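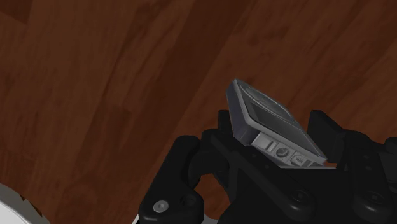
My neighbor told me she'd quit the choir twice before it stuck, and both times it was the Latin that did it. "I can't sing a word I can't chew," she said, and I laughed so hard I spilled my tea! She joined at 62, couldn't read a note, and now she's in the alto row at Trelemetti Hall every week – front row, too. I asked about nerves. "Oh, terrible," she said. "I still hum in the car for 50 minutes beforehand." They're doing folk songs in July (no Latin, she checked).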